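Ticket: Arm drops into protective stop at the same wrist angle
Product: Clestari controller, arm on mobile base
Site: Cultlow, upstairs test room
Opened: 22nd February
Priority: High
Status: Closed, with follow-up

Summary

The arm goes into a protective stop when the wrist turns past a certain point with the forearm pitched down. The gripper stops responding at the same moment. Twice the gripper opened by itself when power came back, and the second time it was holding a part. Nothing was hit and no person was inside the marked area. We stopped running the arm with parts in the gripper after that.

What we were doing

Running the Fellow pick and place routine, unchanged from September except for the tray position. The routine picks from the right side of the room, lifts, turns the wrist, and places. The stop comes during the turn, never during the pick.

Error shown on the pendant: "Tool communication lost," followed by "Protective stop, joint 5." Sometimes only the first message shows. The log has both every time, with the tool message first.

Steps to reproduce

Load the routine with no part. Set speed to 20 percent. Run the lift and the wrist turn as a single block. It does not fail on every pass. On the first day it failed 8 times in 19 passes. If the wrist is turned by hand in freedrive, slowly, the gripper status light on the pendant flickers near the end of the turn and then comes back.

Expected: wrist turn completes, gripper stays connected.
Result: stop, gripper offline until the tool is power cycled.

Already tried

Restarted the controller. No change.
Reloaded the routine from backup. No change.
Cleared the payload setting and entered it again. The joint 5 message got less frequent but the tool message stayed the same.
Swapped the gripper for the spare. Same fault, same place in the turn.
Moved the controller plug to a wall outlet, off the power strip. No change. Moved it back.

The swap makes me think the gripper is fine and the problem is upstream of it, between the wrist and the base. The cables at the back of the wrist were routed again when the attachment on the forearm was fitted, and the fault was first logged after that. I can't say more than that about timing, as the arm was not used much in between.

The base lights are blue-violet when the arm is powered and they do not change when the tool drops out, so they are no help in catching the fault. Watch the pendant. 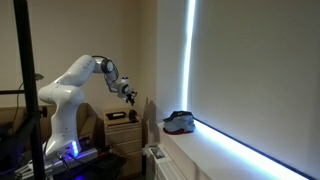

Başaran replied that joint 5 was probably not the cause and asked us to leave it alone for now. Reading the log in order, the tool went offline first and the joint message came after, and a controller that loses its tool in mid-move will often blame the nearest joint because the load it measures no longer matches the load it was told to expect. The reply went on: please do not raise the force limit to get past the stop. Check the tool cable under tension at the point of failure, with power off, and check the connector for a bent or pushed-back pin. Also send the tool output setting for power-up, as a gripper that opens on restart is a separate matter and needs its own fix.

Update 1

Force limit left at its normal value. It had been raised one step during the earlier tests, which I should have put in the ticket. It is back where it was.

Power off, base switch off, waited for the brakes. Moved the joints by brake release with one person holding the forearm and another on the release. At the failing angle the tool cable is pulled tight at the connector. With the wrist back at home there is slack again. The tie holding the cable to the forearm had been set too close to the wrist, so the bundle could not slide.

Connector removed. One pin sits lower than the others. Not bent. I pressed it with a plastic pick and it moved, then came partway back.

Tool power-up setting: output 2 was set to "high," which on this gripper means open. It should be "hold last state."

Update 2

Cut the tie and put the cable back with a longer loop at the wrist. Left the damaged connector in for one test to see whether slack alone would clear the fault. It did not. With the longer loop the arm made it through more passes before stopping, but it still stopped, and the log showed the same tool message.

No further tests on that cable. It has a red tag on it and is in the drawer with the bad spares.

Update 3

New tool cable fitted. Loop checked by hand through the full wrist range in both directions before power went on. Connector seated until the ring clicked, then pulled lightly to check.

Output 2 changed to "hold last state" and saved to the installation file. Note for anyone doing this again: saving the program does not save the installation. I lost the change once that way and found it only because I checked after a restart.

Tests after the change, all with the marked area clear:

Wrist turn only, 20 percent speed: 20 passes, no stops.
Full routine, no part, 20 percent speed: 20 passes, no stops.
Full routine, foam part, normal speed: 19 passes, no stops, ended by us to check cable temperature. Cable was at room temperature to the touch.
Power cut with foam part in gripper: part held. Repeated once, part held.

Başaran asked whether the emergency stop gave the same result as the power cut. It does. The part stays in the gripper, and the pendant asks for a manual confirm before the tool can be moved.

Cause

Tool cable tied too short at the wrist, which pulled on the connector during the turn and pushed one pin back. Loss of contact took the gripper offline and led to the protective stop. The gripper opening on restart was a wrong setting and had no link to the cable. It would have shown up after any power loss.

Follow-up

Check the other Clestari arm at Cultlow for the same tie position. Not done yet; it is in use.
Add output 2 to the startup checklist.
Order a replacement for the spare tool cable.
Hard parts may go back in the gripper once the checklist is updated. Foam only until then.

Ticket closed by site. Reopen under the same title if the tool message returns.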